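행주 냄새 잡는 법, 제가 몇 년째 하는 대로 적어 봅니다

여름만 되면 댓글에 행주 이야기가 꼭 올라와요. 삶아도 냄새가 난다, 새 행주인데 이틀 만에 쉰내가 난다, 그냥 일회용으로 갈아탈까 한다... 저도 한때 종이 행주로 버텼던 사람이라 그 마음 압니다. 근데 쓰레기도 많이 나오고 결국 물기 닦는 힘은 면 행주를 못 따라가더라고요. 그래서 다시 돌아왔고, 지금은 여덟 장을 돌려 가며 씁니다.

일단 행주 종류부터요. 저는 얇은 소창 행주를 제일 좋아해요. 두툼한 타월 행주가 물은 잘 먹는데 마르는 데 한참 걸리거든요. 마르는 시간이 길면 냄새는 거의 따라온다고 보시면 돼요. 소창은 처음 샀을 때 풀기가 남아 있어서 물을 튕겨 내니까, 꼭 두세 번 삶고 나서 쓰세요. 첫 물은 누렇게 나오는데 놀라지 마시고요! 저는 처음에 불량품인 줄 알고 가게에 전화까지 했어요 ㅎㅎ

평소 관리는 별거 없어요. 저녁 설거지 끝나면 그날 쓴 행주를 주방 세제 조금 묻혀서 손으로 비벼 빨고, 기름기가 안 남을 때까지 헹굽니다. 미끈한 느낌이 있으면 아직 덜 된 거예요. 그다음 꼭 짜서 펴 널어요. 수도꼭지에 걸쳐 두는 분들 많은데, 접힌 안쪽이 밤새 축축해요. 저는 냉장고 옆면에 자석 봉을 붙여 놓고 거기 한 겹으로 넙니다. 봉은 Petek 걸 쓰는데 꼭 그거일 필요는 없고, 행주를 반으로 안 접어도 되는 길이면 뭐든 괜찮아요.

삶기는 일주일에 두 번 해요. 물 1000ml에 과탄산소다 한 숟가락 깎아서. 예전엔 많이 넣을수록 좋은 줄 알고 듬뿍듬뿍 넣었다가 거품이 넘쳐서 가스레인지가 난리가 났었죠. 냄비는 스테인리스로 하시고, 알루미늄은 까맣게 변하니까 쓰지 마세요. 물은 냄비의 반을 넘기지 말고요. 보글보글 끓기 시작하면 약불로 줄여서 십 분, 불 끄고 물이 미지근해질 때까지 그대로 둡니다. 창문은 꼭 열어 놓고, 락스나 식초랑은 절대 같이 쓰지 마시고요. 집게로 꺼내서 찬물에 세 번 헹구면 끝.

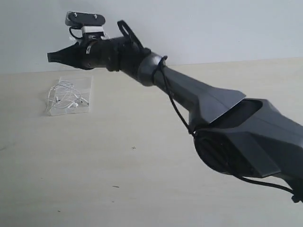
삶기가 번거로우면 전자레인지로 돌려도 되지 않냐고 Stefaniia Chornovol 님이 댓글로 물어보셨는데, 본인은 젖은 행주를 그릇에 담아 2분씩 돌리고, 이틀에 한 번만 해도 쉰내가 덜하더라고 하셨어요. 다만 한번은 행주가 덜 젖은 걸 모르고 돌렸다가 가장자리가 누렇게 탔으니 물을 넉넉히 적시라고도 써 주셨고요.

저도 따라 해 봤습니다. 결론부터 말하면 급할 때는 좋아요. 면 행주만 되고, 금속 실이 들어간 행주나 수세미는 넣으면 안 됩니다. 그릇에 물 200ml 정도 붓고 행주를 푹 적신 다음에 돌렸어요. 꺼낼 때 김이 확 올라오니까 문 열고 한참 뒀다가 만지세요. 저는 성격이 급해서 맨손으로 집었다가 손끝을 데었거든요. 그런데 기름때나 김칫국물 얼룩은 그대로 남아요. 그래서 삶기를 완전히 대신하지는 못하고, 삶는 날 사이사이에 끼워 넣는 정도로 쓰고 있어요.

얼룩 이야기가 나온 김에, 김칫국물은 시간 싸움이에요. 묻자마자 찬물로 헹구고 주방 세제로 문지른 다음 햇볕에 널면 며칠 만에 옅어집니다. 카레도 비슷해요. 볕 좋은 날 창가에 널어 두면 노란 기가 꽤 빠져요. 커피는 과탄산소다 푼 따뜻한 물에 담가 두는 쪽이 낫고요. 고기 핏물은 무조건 찬물! 뜨거운 물부터 부으면 그대로 굳어서 안 빠져요.

세탁기로 돌려도 되냐는 질문도 많은데, 저는 돌립니다. 단, 속옷이나 양말하고는 따로요. 섬유유연제는 넣지 마세요. 향은 좋은데 행주가 물을 안 먹어요. 전에 시어머니가 제 행주를 수건이랑 같이 유연제 넣고 돌려 주셨는데, 그 뒤로 그릇을 닦아도 물방울이 밀리기만 하더라고요. 두 번 삶으니까 돌아왔습니다.

용도별로 나누는 것도 추천해요. 우리 집은 그릇용은 흰색, 식탁용은 파란 줄, 가스레인지랑 싱크대용은 회색이에요. 색으로 나눠 놓으니 남편도 안 헷갈려요(가끔 헷갈려요). 그릇용이 낡으면 식탁용으로, 식탁용이 낡으면 싱크대용으로 내려보내고, 마지막엔 창틀 한 번 닦고 버립니다. 올이 풀리기 시작하면 실밥이 그릇에 붙으니까 그때가 강등 시기예요.

그리고 장마철. 이때는 뭘 해도 잘 안 말라요. 저는 8월까지는 하루에 두 장씩 꺼내 쓰고, 저녁에 선풍기를 약하게 틀어서 말려요. 그래도 덜 말랐으면 다리미로 한 번 눌러 줍니다. 다리미 냄새랑 면 냄새가 섞인 그 뽀송한 행주, 저는 그거 개는 게 좀 좋더라고요. 여행 갈 때는 덜 마른 행주를 절대 서랍에 넣고 가지 마세요. 저는 그렇게 해서 서랍째 닦은 적이 있어요.

과탄산소다는 습기 먹으면 덩어리지니까 작은 봉지로 사세요. 뚜껑을 꽉 잠그는 병에 옮기는 건 가스가 찰 수 있어서 안 하는 게 좋아요. 저는 원래 봉지 입구만 느슨하게 접어서 싱크대에서 먼 높은 선반에 올려 둡니다. 다음에는 도마 이야기를 써 볼게요. 나무 도마에 밴 마늘 냄새 때문에 요즘 이것저것 해 보는 중이라서요.

마지막 업데이트: 2022년 2월 20일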